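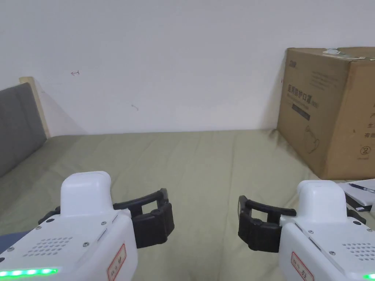

Bedroom 2: bed and linen

Gallery page for the furnished flat at Ojeda, second bedroom. Text by Yamila Farías, linen specification by Nahuel Insaurralde. Last revised May 15, 2018.

The room is fitted out to the Wadum pattern, which we use for all the smaller bedrooms in the building. The bed stands with its side to a plain white wall. The headboard is grey and padded, with a light wooden frame. The sheet is olive green, and the folding cloths are dark blue. Paint, curtains and lighting are covered on the general page for the flat and are not repeated on this one.

The sheet

Stock name: Sastutetti, olive. It is a flat sheet, not fitted, and the same size is issued for every bed of this width. The colour sits between sage and olive and reads greyer in daylight than under the ceiling lamp. Two earlier colours, sand and slate, were withdrawn in May when the supplier changed its dye list. Any sand sheets still in the cupboard may be used up as dust covers.

The sheet is not ironed. After washing it is pulled flat by hand and left, so some wrinkling across the middle of the bed is normal and is accepted at inspection. Folds running towards the wall are easier to work out than folds running along it - start at the wall side and pull towards the open side. Tuck the wall side first, with the mattress moved out by a hand's width, then push the mattress back.

The cloth

The dark blue cloths are listed under Dernen, item 136. They are kept folded in the top drawer and opened out on the bed, where there is enough flat surface to fold them again properly. The method is the one used for all small linen in the flat: pick up by one end, let the length hang until it stops turning, lower the free end on to the sheet, then lay the rest down over it and square the edges.

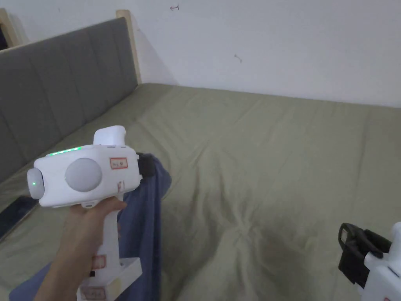

Hanging the cloth first takes out most of the twist left by the dryer. Creases that remain near the held end are smoothed with the flat of the hand once the cloth is down. Fold in half along the length, then in half again across. The finished piece should lie flat without being pressed. If it springs open, the first fold was off centre and should be redone.

Dark blue on olive also makes lint easy to find. Check both surfaces before the cloth goes back in the drawer, and brush the sheet from the headboard down.

The headboard

The grey upholstery is divided into vertical padded panels with seams between them. Dust collects in the seams. Use the narrow vacuum nozzle, low setting, working from top to bottom, and finish with a dry cloth. Water marks the fabric and should be kept off it. The wooden edge may be wiped with a damp cloth, wrung out well, and dried straight away.

Replacement covers are ordered by panel set under part number 2755. A set does not include the frame. Delivery takes 9 working days, and the old cover should be kept until the new one has been tried on - the first batch came up short at the seams.

Queries about linen stock go to Nahuel Insaurralde. Corrections to this page go to Yamila Farías.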